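How to pack for two weeks away with one carry-on

Start two days before you leave. Lay everything out on the bed, then put a third of it back in the wardrobe. Check your airline's cabin limit first, as mine allows 8 kg and they weigh bags at the gate.

Choose one main colour and stick to it. I took navy to Asau in June: two pairs of pants, five tops, a light jumper and one dress that didn't need ironing. Roll the soft things and fold the rest flat. Shoes go in at the wheel end, with socks inside them.

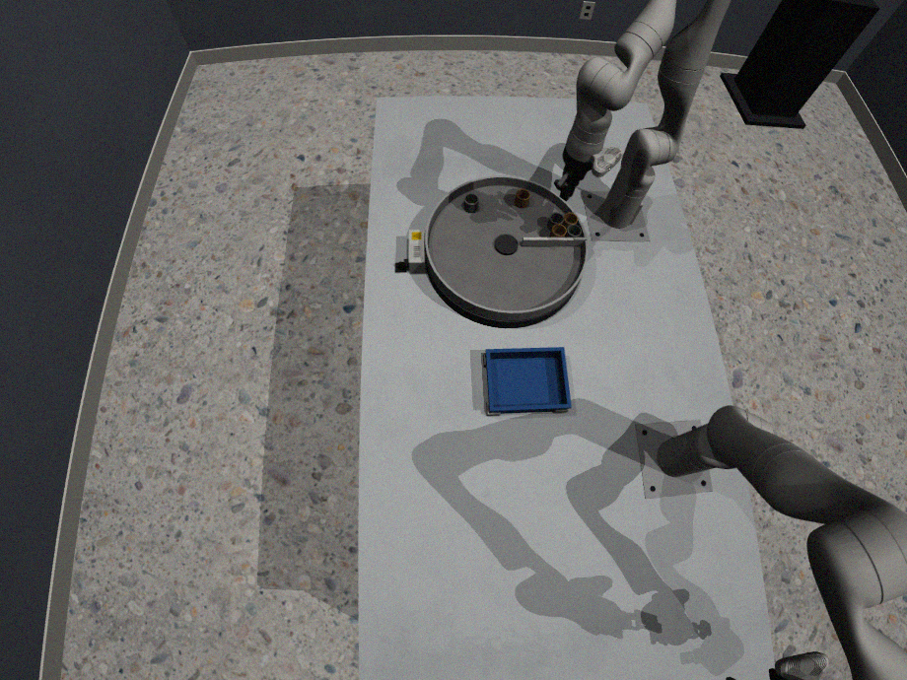
Liquids should be in a clear bag at the very top so you can pull them out at security. Decant shampoo into small bottles and leave some air at the top of each one. A bar of soap saves space if you don't mind using it on your hair.

Wear your heaviest shoes and your jacket on the plane. Keep medicine, chargers and one change of clothes in your smaller bag in case the big one gets put in the hold.

Plan to do a wash at the halfway point. The laundromat near our guesthouse took coins only, so bring some change.

Updated July 13, 2022
Fumiko Sekiguchi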